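Gaps and clicking sounds in wood floor every winter, should I fill them?

oak_and_tea

Hello all. We have a floating wood floor from Öberg, light color, 1346 square feet in total. It was laid two years ago by a company in Calside. In summer it is perfect. When the heating season starts, small gaps open between the boards, and near the long wall it makes a clicking sound when I walk. My hygrometer shows 26 percent humidity in the evening. My question is if I should fill the gaps with something now, or wait. In the store they wanted to sell me a tube of wood filler, but I am not sure it is correct for this kind of floor. I also have a heavy bookcase standing near the clicking place, if it matters.

gapfiller

Just fill it. I used the tube from the store in my hallway and it looked fine.

plankwise

Please do not fill now. Wood becomes narrow in dry air and wide in humid air, so the gaps are open in winter and closed in summer. If you put hard filler in them in January, the boards will have no place to go in July. They will push the filler out, or in the worst case the floor will lift in the middle. The hallway in the answer above may be glued down, and then it is a different story, but yours is floating.

26 percent is very low. I would first bring the humidity up and keep it stable, and only after this decide about repair. A humidifier for one room will not do much for 1346 square feet with open doors, so look at what area is written on the box. I have a Trudus and it is okay — a bit loud at night, and the tank is annoying to clean.

For the clicking: take off the baseboard at the long wall and check if there is still free space between the last board and the wall. Sometimes the installers leave a spacer there, or a drop of glue. A bookcase full of books can also pin the floor on one side, so all the movement goes to the other side. Move it for some weeks and listen again.

Do not wash with a wet mop to "give the wood some water". I have seen this advice and it is bad for the edges. A mop that you have squeezed well is enough.

squeakybottom

I agree with plankwise about the filler. I only want to add that a hygrometer can be wrong by a lot. Put it in a closed bag with a small cup of wet salt (wet like sand, not soup) and leave it overnight. It should show 75. If it shows something else, you know the difference. Mine was wrong by nine points, and I had bought a humidifier before I checked it.

Also ask the company in Calside for the installation sheet. Some makers want a certain humidity range for the warranty, and it is better to know before you touch anything.

oak_and_tea

Thank you, I will leave the filler in the store. Adding a photo with my update.

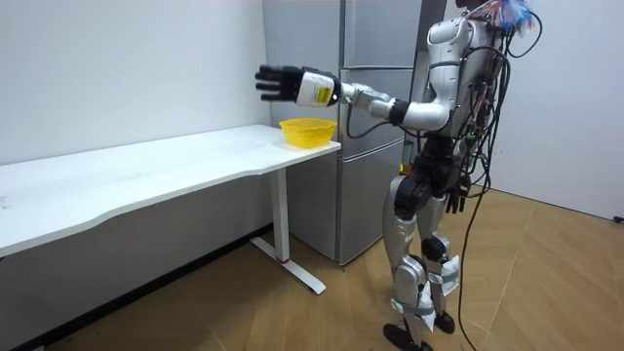 Wovville, December

The salt test gave 73, so my hygrometer was almost honest. The bookcase is moved to the bedroom and the long white table stays along the wall for now. Behind the baseboard there were two spacers, which I pulled out with pliers. The clicking is weaker but I still hear it in the morning. I wrote to the company for the installation sheet and wait for the reply.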